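Break room table: where do the plastic cups live?
Forum > Small Office Setup > Furniture and Storage
December 2019

stumel_fred
We moved into the new place in September and the break corner is still a mess. It's one square table in light wood, and everything ends up on it. Cups mostly. We have three red and three yellow plastic ones and they get left wherever someone finished drinking. I'd like them in one spot so people can sit down and eat without clearing a space first. No wall cabinet, because the lease says no drilling on that side. Budget is small. What do people do with cups when there's no cupboard?

hallway9
Stack them by color at the back of the table. Two stacks, takes up no room at all. Six cups don't need furniture.

stumel_fred
Tried that. The stacks last until lunch. Then somebody pulls one from the bottom or puts a wet one on top of a dry one and they stick together.

clerneck_office
Do you have a picture of the table? Hard to say anything without knowing what else is on it and what's next to it.

stumel_fred
Sure. The plant stays, that's not up for discussion with my coworkers. The round wooden thing in the back corner can go somewhere else. The water jugs are along the wall to the right of the table and I'd like to leave them there, they're heavy and that's the shortest walk to the table.
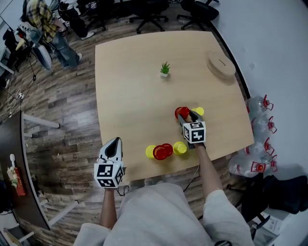

gautam_77
I would get the cups off the table completely. A small tray on a cart or a stool next to the water, cups upside down on it. People take a cup where the water is, so they tend to bring it back to the same place. We did this at our office with paper labels on the tray and after a week the labels weren't needed.

hallway9
Disagree. A cart is one more thing to walk around, and you already have a chair by those jugs. Keep it on the table. Put a low tray at the back next to the plant, big enough for two stacks, and stop there.

clerneck_office
I'm with gautam on this. A tray on the table fills up with other stuff. Ours had batteries, sugar packets and somebody's keys in it. If the table is for eating, leave it for eating.

On the jugs: four on their sides in a stack would make me nervous. The caps on ours started to seep when they were stored that way. Can you stand them up?

stumel_fred
Standing them up takes more floor and the chairs need to roll past. No leaks so far. I'll put a piece of cardboard under them and check it now and then.

lurnorden2
Coming from the cleaning side, please don't store cups upside down on a flat tray. Water gets trapped under the rim and they smell after a day or two. Get a wire rack or a tray with ribs. We bought one for the Lurnorden building that holds 8 cups and it's still in use.

gautam_77
Fair point about the rack. I was thinking of dry cups but people never dry them.

hallway9
A rack on the table then. Same footprint as a tray.

stumel_fred
How deep is the 8 cup one? The floor between the table and the wall isn't wide, and I'd have to fit a stool in there too.

lurnorden2
Not in front of me right now. It's narrow, two rows. I'll measure it when I'm back over there.

mugshelf
Different idea: give everyone their own mug and get rid of the shared cups. We have nearly 400 people on our site and that's the only thing that worked. Each person keeps theirs at their desk.

clerneck_office
Works until you have visitors.

mugshelf
Keep the yellow ones for visitors and put them in a box.

stumel_fred
I brought up own mugs before and it didn't go over well. The plan for now is a wire rack on a stool by the water, plant in the middle of the table, wooden disc to the shelf in the other room. If the stool gets in the way of the chairs I'll move the rack to the back of the table like hallway9 said. Still need that depth if you get a chance, lurnorden2.

lurnorden2
Will do. Measure the stool too, the feet on ours stick out past the basket.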